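Petesthorpe Limachs Supporters Board
Forum > Club Business > Name and Mascot

Thread: Keep the Limach or drop it before next season?

dhaddad
Posted 7:42 pm
The club meeting is in October and the name question is on the agenda, so I'd like to get a thread going where people can read both sides before then. My own view is that we should keep the team name and retire the mascot suit. The name comes from the old Limach brick works, which is where the first players worked. The suit came much later, and it makes fun of the men it was supposed to honor. The big nose, the torn overalls and the bottle in the back pocket have bothered people for years.
My father worked at Limach. He never liked it. 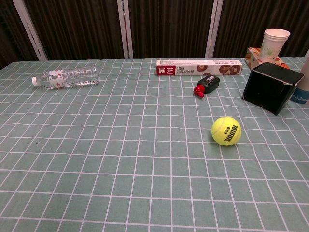
Reply 1: What the survey said

negin_h
Posted 8:05 pm
For anyone who didn't see the numbers, the club got 296 survey forms back. 134 people wanted a new mascot, and the rest were split between leaving things alone and having no opinion. Average gate last season was 2,074, so that is a small slice of the people who come to games. I would be careful about saying "the fans want" anything.

oldstand_gil
Posted 8:19 pm
So 134 is not even half of the forms, and we're talking about it like it's decided. Kids line up for a photo with that mascot at every home game. I've had season tickets since Delacroix was managing and I never heard one complaint in my section.

dhaddad
Posted 8:26 pm
Gilmar, you sit in the north end. Most of the retired brick workers sit on the other side and some of them quit coming.

oldstand_gil
Posted 8:31 pm
They quit coming because we finished next to last.

ekingi
Posted 8:50 pm
Can be both. I grew up in Vadelton, and when we came over for the derby the Vadelton kids used to copy the mascot's walk to make fun of Petesthorpe people. I did it too. It didn't occur to me until I moved here and married into a Limach family that it was a joke about real people who got hurt at work. That limp is what I'd get rid of first, before the suit or anything else.

oldstand_gil
Posted 8:58 pm
The limp I'll give you. I always figured that was just whoever was in the suit.

Reply 2: Cost and timing

yolanda_c
Posted 9:14 pm
I help with the kids' section, so I'll stick to the practical side. A new suit has to be ordered well ahead if we want it for the opener. If the vote slips past October we'll start the season with the old one or with none. I'd be fine with none for a few games. The kids under six are scared of it anyway.
I would also ask that we don't run a naming contest online. Vadelton fans will stuff the box.

ekingi
Posted 9:20 pm
We absolutely would.

negin_h
Posted 9:33 pm
There are 2 separate motions as I understand it, one on the mascot and one on the name. You can vote for one and against the other. I've talked to several people who thought it was a package, and they were going to vote no on the whole thing because they want to keep the name. Please pass that along.
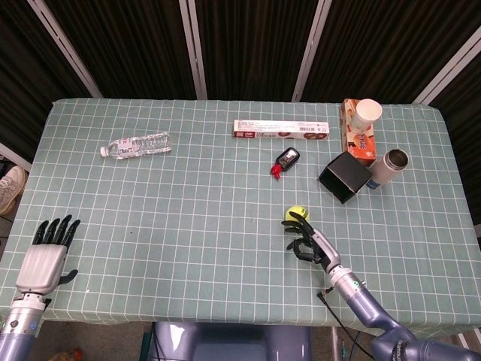

brickside88
Posted 9:47 pm
Do you have to be at the meeting in person to vote on the mascot?

negin_h
Posted 9:55 pm
Members can send a signed proxy form to the club office by noon on the day of the meeting. It has to list each motion separately, and a blank line counts as not voting on that one.

oldstand_gil
Posted 10:08 pm
I'll be there in person. I'm voting to keep the name for sure. On the mascot I still think they could fix the face and the overalls and leave the rest, and I'd like to see that offered as an option before we throw it all out. Who do I send that to?

dhaddad
Posted 10:12 pm
Send it to the office as an amendment. You need a second member to sign it. I don't agree with it, but I'll sign so it gets heard.

oldstand_gil
Posted 10:15 pm
Fair enough. I'll bring it by before the next home game.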